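Can a robot arm tidy a desk yet, or am I dreaming?

Hi all, long-time lurker, first proper post. I run a little online shop out of the spare room (phone bits, tags, cables, that sort of thing) and by the end of the day my desk is a disgrace. Product samples, pens, chargers, the remote for the fan, you name it. I've been reading about arms that can supposedly learn chores by being shown them a few times, and my partner reckons I should just learn to put things away. Fair call, but I'd still like to know!

What I want is pretty modest. Pick up the small packaged stuff, stand it in a tray or back on the shelf, leave the keyboard and mouse alone. I'm not asking it to fold the washing or do the dishes. Is that realistic at home now, or is it still a lab thing? And which jobs should I forget about? I don't mind if it's slow, I'd happily set it going at 5 pm and walk away. Little retail boxes like the AirTag holder two-packs would be most of the work, along with the flat cards you hang on a hook, which usually have more Japanese on them than I can read.
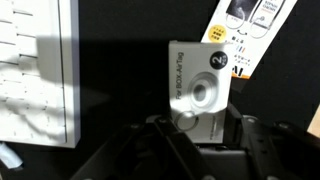

Bradineo

Short version: partly, and it depends on what's on your desk. I've been mucking around with arms since June, first at work and then at home once I'd caught the bug, so take this as one person's experience.

Small boxes are the good news. They're stiff, they've got flat sides, and two fingers can squeeze them without much thought. If yours are mostly that, you're already ahead of half the people who ask this. I ran 300 picks on little cartons over a couple of weeks, and 93 of them went wrong in some way. Sounds terrible, I know, but most of those were early on, when I had the lighting all over the place and kept bumping the desk. Once I stopped shifting things between runs it got a lot calmer.

Hanging cards are where it gets annoying. They're thin and they lie flat, so there's nothing to get hold of unless the fingers come in along an edge. On a bare benchtop mine used to scrape away at one like a cat at a door. A soft desk mat helps heaps, as the fingertips can press down a bit and get under. I wouldn't go back to bare wood.

The other thing is reach. People picture the arm sitting neatly in a corner, and then they get one and find it wants to live right up against the desk, with its own stand and a fistful of cables going into the base. Strap the cables along the arm properly, at every joint if you can. Mine snagged a mug once. Measure your room first, and allow for the elbow swinging up and back, which takes more space than you'd think.

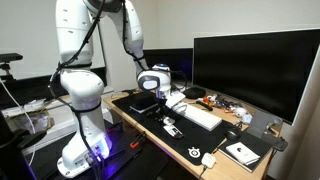
Lotolon

Bit more pessimistic than the reply above, sorry! Bradineo says 93 out of 300 as though that's nearly there, but if I paid someone to clear my desk and they fumbled that many I'd be having a word. I could do the whole job by hand in 2 minutes. The arm at our place takes 30 on a good day, and someone has to be in the room in case it decides the mouse cord is a thing to be tidied.

That said, I do think it's worth a go if you like tinkering. Just go in knowing that the picking up is maybe the easy bit. Deciding what belongs where is the hard bit. You know the pen lives in the cup and the sample goes back on the shelf, but a pen lying next to a keyboard looks like it belongs there, doesn't it? Somebody has to show the machine otherwise, over and over, with the pen pointing every which way.

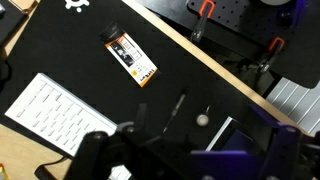 Pens also roll, which is a whole extra headache. Same with anything round and tiny, like a button or a coin cell. I gave up on those and bought a shallow dish, and now I sweep them in with my hand before I start it up. Feels like cleaning the house before the cleaner comes, but there you go.

Shiny bits are my other grumble. Clips, brackets, little metal fittings. Ours has trouble telling where the metal ends and the glare begins, so it closes on thin air right beside the thing. I ended up turning the desk lamp to face the wall and that fixed more than any amount of fiddling with settings. Cheap too.

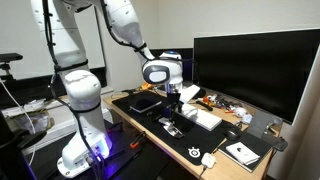 If you do buy one, try before you spend big. There's a maker space called Dolow near me that lets members book bench time, so have a look for something like it in your town and take a shoebox of your own stock along. Whatever the arm does with your actual packets will tell you more than any video. And leave the monitor switched off while it's working, or at least keep it dim, as ours got very confused by a bright screensaver.

Oh, and on the washing, no. I tried it with a tea towel and we don't talk about it.

We use cookies to remember your settings and keep you signed in. Accept all | Manage preferences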